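Taking a simulated arm to a library open day: how do I keep visitors interested?

Posted in Robotics and Automation > Outreach and Events
Asked by stojanovska_v, 2018-03-19

Hello everyone, and thank you in advance for reading, as I know I tend to go on a bit. My name is Velimir Papadopoulos and I help out with the evening electronics group at the Kuseck library. We have been given a table at the library's open day, and I said (a little too quickly, my wife would tell you) that I would put together a robot demonstration for it. We don't own an arm and we're not going to own one by then, so my plan is to run everything in simulation on a laptop hooked up to the big television in the reading room.

I had a good model to follow. In January I went to the open day at Pamov, the training center out past the rail yard, and they had a whole corner where you could sit down and try a simulated pick-up task. The woman running it was wonderfully patient with me. I must have stood there for 40 minutes, asking about every little thing, and came home with a page of notes and the bug to try it myself. What I have now is much simpler than theirs, but I'm fond of it. There's an arm on a base plate, a shallow tray, and one small red thing to go after. I kept the rest of the floor bare because my old laptop begins to struggle when I add much more.
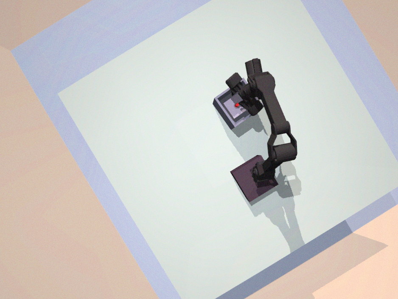

The gripper close to the red piece, with the tray between its fingers.

Now for my trouble. I did a trial run for our group, which is 12 people on a good night, and they were kind about it, but I could feel the room drifting. The arm goes to the tray, picks up the piece, lifts it, puts it back, and then does the same again. One full cycle takes 51 seconds at the speed I have it set to. I talked over it the whole time and ran out of things to say by the third go. One fellow asked me whether it was a video, which stung a little, although I can see why he would ask!

So I have a few things I'd love advice on. Is it better to let it loop by itself and chat with people as they wander up, or to do proper short shows at set times? Should I speed the arm up, or does that make it look like a cartoon? And has anybody let visitors drive the thing themselves? We will have children of all ages, and I'm nervous about handing over the keyboard. I do have an old game controller with a sticky left trigger that I could press into service.

I should add that the television has a bit of a glare problem in the afternoon, and that I'm not much of a programmer, so please be gentle with anything involving code. I can follow instructions if they're written out.

Duketti

Hi Velimir, what a lovely thing to be doing, and please don't take the video comment to heart. I've run a table like yours at our town fair for several years and I get that one every time. It's your best clue, too. People will think it's a video until something changes because of them, so give them something to change.

The easiest version, and it needs very little code, is to let the visitor choose where the red piece starts. Set up a few starting spots inside the tray, put each one on a number key, and tape a paper drawing of the tray next to the keyboard with the numbers written on it. A child presses a 3, the piece appears at spot 3, and the arm goes and gets it. That's all! You would not believe how long they will stand there pressing numbers. Do try every spot at home first, mind you, and pay special attention to the ones near the walls. My first year I had a corner spot where the fingers bumped the wall of the tray every single time, and of course that became everybody's favorite number.

On the speed, I would go faster for the trip over to the tray and back, and leave the last little bit slow. The part where the fingers come down around the piece is what people lean in for. If you rush that, they miss it. I'd aim for a whole cycle of 10 seconds or a touch longer, which is short enough that the next child in line doesn't wander off.

As for shows versus looping, I do both. I leave it looping while things are quiet and sit beside the table (not behind it, it feels like a shop counter), and when a few people gather I stop the loop and start again from the beginning with a proper hello. I don't bother with set times anymore. I used to put up a little sign with a clock face on it and then spend the whole afternoon apologizing to people who had come early.

One more thought, about the camera. If your simulator lets you save views, save one a good deal closer to the gripper and switch to it just before the grab. A small red piece looks fine to you on the laptop, but from the back of a reading room it's a speck. With your pale floor I'd also turn the brightness on the television down a notch, then walk to the far end of the room and have a look for yourself. And if you can close a blind, close it.

Do come back and tell us how it went, I always enjoy hearing about these.

kuseck_reader

I'll probably be there, I live two streets over. Just get a real arm. There are small hobby ones and kids like things they can touch. Simulations are kind of boring to look at, no offense.

pamov_evenings

I don't agree with the answer above me, for what it's worth. I have taken a hobby arm to a school night and spent most of it on my knees looking for a screw. With the simulation you press reset and you're back in business, and for a first outing that is worth a great deal.

Do let them drive. I was as nervous about it as you are, and it went better than anything else on the table. Over 40 children had a turn that evening and the worst that happened was that one of them parked the arm straight up and refused to give back the controller. Here is what I'd get ready:

Put reset on one big easy button and keep that one by your own hand.
Give them only the moves they need. Left and right, forward and back, up and down, open and close. If you let them turn every joint separately, they'll have it in a knot and be upset about it.
Start each turn with the gripper already above the tray. The little ones never make it across otherwise.
Fix that trigger, or move open and close to a different button. A sticky trigger is going to drop the piece at the worst possible moment.

I also let the older kids try to beat the automatic run. You show them the arm doing it by itself, and then they have a go with the same starting spot, with a kitchen timer on the table. Some of the grown-ups got more heated over it than the children did. It gives you something to talk about as well, because they start asking how the automatic one knows where the piece is, and then you can tell them whatever is true of your setup. If you've simply told the program the position, say so. They're quite happy with that, and a couple of mine wanted to know what would happen if you told it the wrong place, so we tried it.

Bring an extension cord and a spare mouse. The library will tell you they have one.

Comment from stojanovska_v

Thank you all so much, this is far more than I hoped for. I have the number keys working already, with four spots, and my neighbor's daughter has been testing them very thoroughly. I'm going to try Duketti's closer view tonight and order a new controller this week. kuseck_reader, please do come and say hello, you can have the first turn.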